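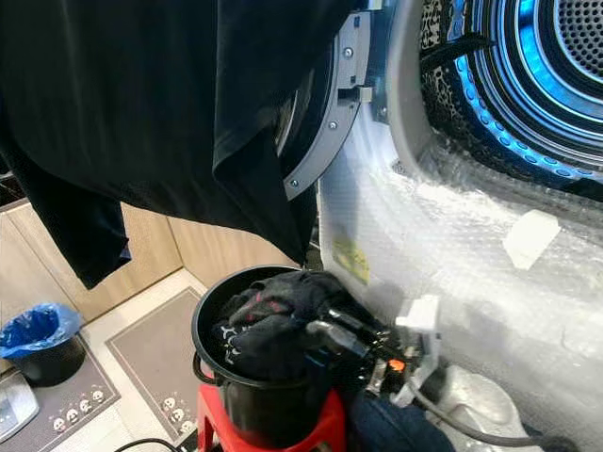

A black garment in front of a laundry machine with its round door open.

Storklow is a puzzle game for mobile phones developed by the studio Haltico. The player runs a small workshop in the harbor town of Plellberg and sorts incoming freight onto a set of moving shelves. It was designed by Ximena Maldonado and programmed by Ottmar Steinbach.

Gameplay

Each level gives the player a fixed number of moves to clear the loading dock. Crates slide until they meet a wall or another crate, and crates of the same weight lock together. The first release had 38 levels. A later update raised the total to 58 and added a hint system, which can be turned off in the settings menu.

There is no timer. Progress is saved after every move, so a level can be left and picked up again at the same point.

Development

Work began as a side project while Haltico was still making a racing game, later dropped. Maldonado drew the early levels on graph paper. Steinbach wrote a tool that generated 485 candidate layouts, of which 23 were kept after testing - most of these appear in the second half of the game.

The music was written by Abilio Cabello and recorded in June.
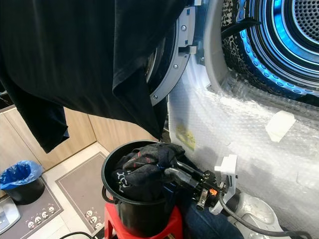 Ingeborg Hollmann wrote that the later levels depended too much on trial and error, and that the hint system should have been there from the start. She thought the sliding rules were clear and well taught.

Other reviews were mostly favorable, with praise for the lack of advertising. Necati Canpolat compared the pacing to that of older handheld puzzle games.

Sequel

A sequel with a level editor was announced under the working title Reuter. It uses the same sliding rules and moves the setting inland, to a rail yard.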